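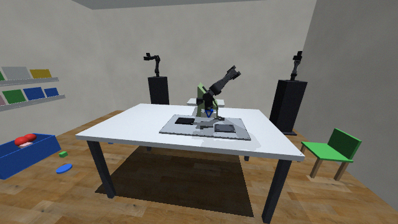 September
By Aleksandra Zalewska

A kitchen drawer that holds 50 pounds of cast iron will sag if its slides are rated for 50 pounds. The rating is measured with the load spread evenly and the drawer opened at a steady pace. Pans sit at the back, people pull hard, and the front panel adds weight that is seldom included in the estimate.

Most replacement slides fall into two groups. Side-mounted ball-bearing slides need half an inch of clearance on each side of the box and tolerate small errors in width. Undermount slides are hidden and close more quietly, but the box has to be built to the slide, including the recess under the bottom panel. An error of an eighth of an inch in an undermount box usually means building a new box.

Arvo Halonen has fitted cabinets for 19 years and now runs the repair bench at Jasness, a small shop that takes in drawers other installers have given up on. His log for the past year lists 315 jobs. Worn bearings were the smaller share. The larger share came down to cabinets that were out of square, so that the two slides were not parallel and one carried most of the load.

"You can put the most expensive slide in the catalog into a crooked cabinet and it will bind by spring," Halonen says.

His check takes a few minutes. With the drawer out, he measures the cabinet opening at the front and again at the back. A difference of more than a sixteenth is corrected with shims behind the slide, never by bending the bracket. He then measures both diagonals of the drawer box. If those differ, the box is racked and the joints need to be reglued before anything else is done.

Width matters too. On boxes over 36 inches wide, the two sides can travel at different rates when the handle is pulled off center. A stabilizer bar, which links the slides with a small rack and pinion, corrects this. It can be added later if the back of the cabinet is accessible.

Lubricant is the last item on his list. Ball-bearing slides ship greased, and spray oil thins that grease and collects dust. Halonen wipes the tracks with a dry cloth and leaves them alone.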